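Project diary, Drirnorura
Firkham Laboratory, manipulation group

21 September 2024

The evaluation run begun last night finished shortly before the building opened. The results were copied to the shared store and the checksums agreed. No scene had to be repeated on account of a crash, a first for this stage of the project, and the entry can therefore deal with the method and the figures instead of with the machines.

For the record, the question under test is the one set down in February. A grasp planner trained on rendered images does well when the test images have a plain background and less well when they do not. The group wishes to know how much of that loss comes from the background itself, how much from the light that comes with it, and how much from the way objects hide one another. Earlier entries treated the three together under the word "realism". The steering meeting at Famley asked that the word be dropped from the reports, and it has been.

Method as run

The training set was left unchanged from the previous entry. The test set was rebuilt and now holds 2,000 scenes. Each scene has the same arm, the same gripper and a table with mixed objects on it. The arm is fixed to a pedestal, and its starting posture is drawn from a short list of postures known to be free of collision. Object positions are drawn first and allowed to settle under the physics engine. The surface of the table is then chosen, after that the surroundings, and last of all the light.

The order matters more than was thought in the spring. In the old generator the light was drawn before the surroundings, and a low warm sun was sometimes paired with an overcast field. The shadows and the sky then told different stories. The planner did not seem to mind, but two of the reviewers did, and they were right to raise it. In the present version the light direction and strength are taken from the panorama that supplies the surroundings, and the operator cannot override them without leaving a note in the scene file.

Surroundings were taken from five groups: indoor rooms, workshops, streets, woodland and open grassland. The groups are of equal size. It was agreed beforehand that results would be given for each group separately and that no group would be dropped after the results had been seen. That agreement is repeated in this entry for the reason that it was nearly broken in the afternoon, as described below.

Every scene was passed to the planner three ways. First, as rendered. Second, with the surroundings replaced by flat grey and the light kept. Third, with the surroundings kept and the light replaced by the even light used in training. The planner returned its preferred grasp, and the simulator carried it out. A grasp was counted as a success if the object was held clear of the table at the end of the lift and nothing else had been knocked over the side. Objects that were merely nudged did not count against it.

Results

The planner failed on 310 scenes as rendered. All 310 were set aside for reading by hand, and the remainder were sampled.

With flat grey surroundings and the light kept, most of the failures remained failures. With the surroundings kept and the light made even, a clear majority turned into successes. The background, which has taken up most of the group's discussion since February, appears to account for very little. The light accounts for a good deal. The effect is in the same direction in all five groups of surroundings, and it is strongest in grassland, where the horizon is low and little stands between the table and the sky.

The third matter, objects hiding one another, is harder to separate. When the failures were sorted by how much of the chosen object was hidden from the camera, the heavily hidden objects were over-represented under every light. Changing the light helped those scenes only a little. The two effects therefore seem to act side by side, and a single correction is unlikely to serve for both. The wording for the report will be kept at "seem" until the second seed has been run.

A point against the above. The shiny table surfaces were drawn independently of the surroundings, as planned, but the reflections on them naturally depend on the light. A reflection under an object can look to the planner like more object. Some part of what is now written down as the effect of light may be the effect of gloss. The generator has a switch to make all table surfaces dull. It will be used in the next run, with nothing else altered.

Reading the failures

The morning was given to reading. The practice is that each failed scene is looked at before the planner's answer is shown, and the reader writes down which object they would have taken first. Only then is the planner's choice laid over the picture. It is slow work and the forms are tedious, but the forms have twice caught errors in the scoring, and they will be kept.

The reading sheets show a pattern that the numbers do not. Where the tallest object stood in the middle of the group, the planner tended to go for it at once and to approach from directly above. Readers tended to begin at the edge. Neither choice is wrong under the success rule, which asks only for one object held clear. It does suggest that the rule is too generous towards tall objects, which can be lifted with less risk to their neighbours. A rule requiring the table to be cleared in sequence has been proposed before and was turned down on grounds of running time. It should be proposed again.

Flat metal parts were the most common single cause of a wasted attempt. The gripper closes on the air just over the part, or touches one raised edge and slides. The depth channel is clean in simulation, so the fault cannot be put down to sensor noise. The planner's confidence on these parts was high, and that is the more serious finding. Van Hecke, who supplied the geometry for the bracket family, have confirmed that the collision meshes match the visible ones, and that line of enquiry is closed.

One scene from the grassland group was chosen at midday for the report. It serves for several of the points above: an outdoor light, a glossy striped table, a bottle taller than everything else set out with it, a flat bracket among upright cylinders, and one orange-topped cylinder partly hidden by a grey one open at the top. The arm is still well above the objects in this view, and the wording of the report should make clear that no grasp is shown.
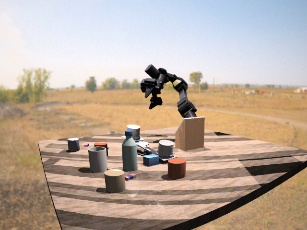

Grassland group, rendered test scene. Gripper raised above the table; mixed cylinders, cubes, bottle and bracket.

The readers agreed on the reddish-brown cylinder with the orange top, towards the right of the group, as a sensible first object. The figure will go into the report without an overlay. A version with the planner's choice marked will be placed in the appendix.

Departures from the plan

In the afternoon it was suggested that the woodland group be left out of the main table. Its panoramas are darker than the rest and its results lie a little apart from the others. The suggestion was made in good faith, and the difference in brightness is real. It was nevertheless declined under the agreement recorded above. Woodland stays in the main table, and a footnote will give the brightness of each group so that readers may judge for themselves.

A smaller departure must also be entered. The seed for the object positions was to have been drawn afresh for the new test set. On inspection, the seed file had been carried over from the trial run, and a portion of the scenes share their layouts with scenes examined during development. They were never used for training. The layouts were nonetheless known to the people who set the planner's thresholds, and the group regards this as a fault. The affected scenes have been listed. The main figures will be given with and without them, and the second run will use a seed supplied by the Famley office and kept sealed until the thresholds are frozen.

The effect on the conclusions is expected to be slight. A first pass without the affected scenes gave the same ordering of causes.

Housekeeping

The render queue was cleared and the temporary frames deleted, apart from those belonging to the failed scenes. The disk warning has gone out. The generator was tagged in the repository together with the settings file, and the tag is named in the draft report.

The request for time on the physical arm at Firkham has been held back. It had been drafted on the footing that the background was the main cause, with a plan for printed backdrops to be hung behind the bench. That plan is withdrawn. A revised request will ask for movable lamps and a choice of dull and polished table tops, and will be sent once the dull-surface run has been read.

Outstanding at close: the dull-surface run; the sealed seed; the sequence rule, to be put to the next steering meeting with an estimate of its running time; a check of planner confidence on flat parts across all groups; the brightness footnote.

The dull-surface run was started before the office was locked. The first scenes had been written and the log showed no warnings.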